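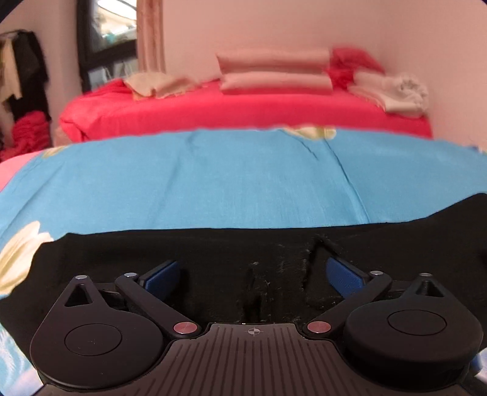
I've become a bit of a bore about screws. It started with a toaster (a Prumia, wedding present, perfectly good for years) that stopped holding its lever down one Sunday morning, and I flipped it over on the bench to find no way in whatsoever. Smooth all round, clipped together somewhere inside, and a sticker telling me to keep out. Ever since, I look for the screws before I look at anything else, and I get a silly little lift when they're right there in plain sight, small silver heads against black, with a couple of copper-coloured caps where the arms pivot. You can see where you'd put the screwdriver!

My whole argument is that hiding the fasteners is a decision about who gets to own the thing. When I bought that toaster I paid for all of it, insides included. But a sealed case says the insides still belong to the company, and I'm welcome to use the outside until it dies. I find that a bit rich.

I know the replies, I've had them from my own family over dinner. It looks neater. It keeps crumbs and little fingers out. Most people don't want to open their kettle. All fair enough, and I wouldn't hand a screwdriver to just anyone near a power point. But most people don't want to change their own tyre either, and we'd be furious if the wheels were glued on. 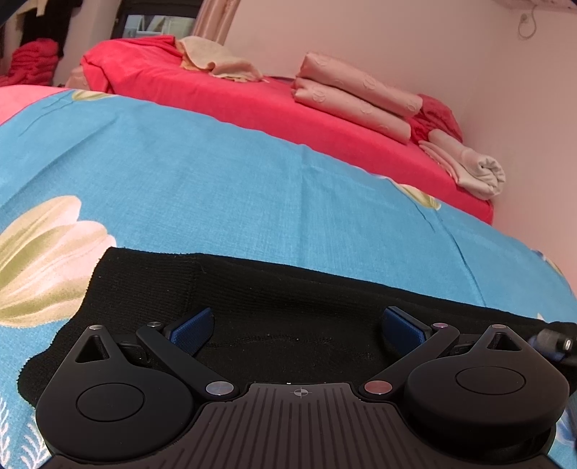
What gets me is how small the faults usually are. My Mirneron hand mixer was headed for the tip until I found its screws tucked under the rubber feet, and all it wanted was a switch. The switch cost me 20 dollars and the job took 40 minutes, 30 of them spent hunting for a screw I'd dropped on the kitchen floor. A replacement mixer was 60 dollars on special, so I can see why people don't bother, but I've still got the old one and it still makes a decent pav.

I'd settle for very little. Ordinary screws, no fancy star-shaped ones with a pin in the middle. Put them on the back if you must, I don't need them as a feature. And if a label has to go over the top of one, print a little circle on it so I know where to poke.

The toaster's still in the garage, by the way. I haven't given up on it, I just need a thinner butter knife.

Opinion > Around the House > Fix It or Bin It
Filed under: repairs, kitchen, grumbles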